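# Brornuveo bench cell

The Brornuveo bench cell is a one-arm tabletop robot cell that lives in simulation, and I've been looking after it long enough that I get to write its article on the wiki! Babak Hosseinzadeh built the first version, Haruna Ogura rewrote the reset code, and I inherited the lot in October (with a folder of notes called "Drurkitz", which is also the name of our scene loader, so good luck searching for it).

## Setup

The cell loads from one scene file, in this order: room, table, pedestal, arm, gripper, parts. Please keep that order. I once moved the arm ahead of the pedestal to save myself a scroll, and it spawned at floor height and spent the whole night shoving at the underside of the table.

Pedestal height is 635 mm in the current file. Older Breniditz branches have it at 700, and if you load one of their saved poses into our cell the gripper stops too low and goes straight into the tabletop. Check the number before you import anything from them. It sits in the header, fourth line down.

Once everything is in, run the homing script and watch the joints settle. I like to do this with physics slowed way down the first time, since a bad joint offset shows up as a little shiver at the wrist, and at full speed you'd miss it completely.

## Routine care

There's no grease and there are no belts, but the cell drifts all the same. Every library update seems to nudge the contact settings, and then the fingers either slide off the cubes or cling to them (clinging is worse, the cube comes up with the hand and never lets go).

My regular round goes like this:

- reload the scene from scratch, never from a saved state
- home the arm and compare the joint readings with the sheet
- run the 227 short pick trials and read the failures, all of them
- bump the version note, even if nothing changed

A healthy cell passes almost 97 percent of the trials. When it drops, I look at finger friction first and the part masses second.

## Known faults

**Parts sinking into the table.** The collision shape for the tabletop is thinner than the slab you see. Haruna's fix was to thicken it downward, and it works well.

**Parts jumping at load.** Usually two pieces have been spawned overlapping. Lift the upper one a hair and let it drop.

**Quintela import error.** The Quintela exporter flips one wrist axis. Flip it back by hand; I still haven't gotten around to scripting that.

## Start pose

My favorite part of the job is fixing the start pose, which has to leave the gripper clear of the parts with enough room to come down on any of them. I judge it by eye first and only then by the readings. With the teal fingers spread and pointing down over the little brown pieces, I check the cube resting partly on the flat bar before anything else, as it's the one most likely to get knocked when the first move is too greedy. If the fingers would brush it on the way down, I raise the wrist, save, and run the homing script again. 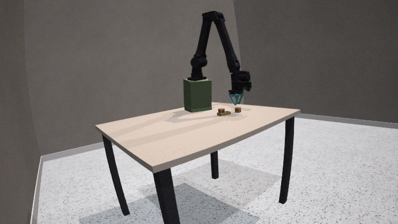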